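**Hanging wire baskets over a counter – worth it for fruit, or just clutter?**

---

**flerari_kitchen** – 21 Aug 2025

Okay so I am losing the counter war again. We eat a LOT of fruit in this house and right now it all lives in one plastic basket shoved at the back of the counter, and whatever doesn't fit stays in the grocery bag next to it for three days because I never get around to it. My dream is a rail across the wall with a couple of hanging baskets, so I can keep the counter clear and see what we have before I buy more peaches (we had SO many peaches in May, I was giving them to the mailman).

Questions:

- Does hanging wire storage leave dents in soft fruit?
- Divided rack or one open basket?
- Does anybody regret putting up a rail?

My counter is dark and stone-looking with pale veins, so crumbs and juice hide on it until they're sticky. Anything that gets stuff up off the surface is a win for me.

---

**TrarbergTom**

Regret it? No. I've had a rail for years and I'd put one up in every kitchen I ever live in. But I use mine for onions, garlic, lemons, that kind of thing. Tough stuff. Thin wire and a ripe peach are a bad match, you get a little grid printed on the bottom and then the grid goes brown.

If you're set on fruit up there, line it with a dish towel folded over twice.

---

**mesh_or_bust**

Disagree with Tom a bit! It depends on the wire. The racks with wide gaps, sure, they'll mark anything. A fine mesh basket with a solid rim is way gentler, I keep plums and apricots in mine and they come out fine as long as they're one layer deep. Two layers and the bottom ones suffer, but that happens in a bowl too.

Divided racks I love for small things. Limes in one, kiwis in one, the sad last ginger root in another...

---

**TrarbergTom**

One layer of plums in a hanging basket is like nine plums. She said they eat a LOT of fruit.

---

**mesh_or_bust**

So hang two baskets, Tom.

---

**Adebayo Nwachukwu**

Going to be the boring one here and say keep the plastic basket. If it's got holes in the bottom and sides you already own the best thing for fruit – air gets in, you can rinse the whole thing in the sink, and there's no wire to dig in. I paid 152 for a fancy rail kit from Drunik, hung everything up, felt very grown-up, and two weeks later the fruit was back in the old basket on the counter and the rail was holding dish towels and a strainer.

What fixed it for me was dealing with the bag. I used to leave stuff sitting in it and the strawberries were fuzzy by the next morning. These days I unpack while the coffee is brewing and the bag goes straight in the drawer. Boring but it works.

---

**flerari_kitchen**

152!! Ouch. And okay, I feel a little called out about the bag. Mine is sitting there wide open as I type this with nectarines in it.

How heavy can you load those hook-over baskets before they tip forward? That's my other worry, I have a kid who pulls on things.

---

**ajayi_apt911**

I had the tipping problem (apartment 911, tiny galley kitchen, everything hangs). The ones on two hooks swung every time I grabbed something. I swapped to one with three hooks and it sits much steadier. Mine holds 400 grams of grapes plus a few apples no problem, I wouldn't put a melon in it. And with a kid pulling, hang it over the back of the counter where they can't get at it from the floor.

Also please leave the tags off or take them off the first day, I had a paper one get wet and it glued itself to a pear.

---

**mesh_or_bust**

Seconding three hooks! And check that they fit over your rail before you buy, mine were made for a skinny round bar and I ended up bending them with pliers, which scratched the coating, and then they rusted. Ugh.

---

**TrarbergTom**

Fine, I'll meet you halfway. Soft fruit in the plastic basket on the counter, citrus and onions up on the rail. Strawberries in the fridge because none of this matters for strawberries, they go off if you look at them wrong.

---

**Adebayo Nwachukwu**

I can live with that. Put the heavier stuff at the bottom of the basket and cherries last, or you'll be digging for them.

---

**flerari_kitchen**

Sold on the half-and-half plan, thank you all! I've got 300 set aside for kitchen stuff this year and I'd love to not spend it all on one wall. Adding a picture of the kind of arrangement I mean – divided rack and mesh basket up on the rails, fruit basket down at the back. Tom, you may have the last word on peaches.

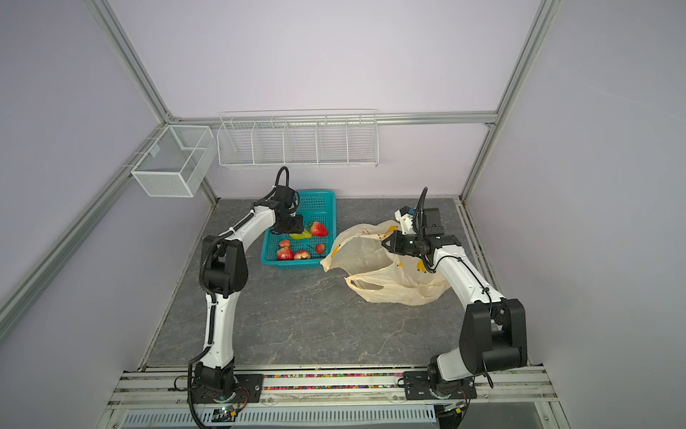 *White wire rack and mesh basket up top, both still empty, fruit in the teal basket, bag open next to it.*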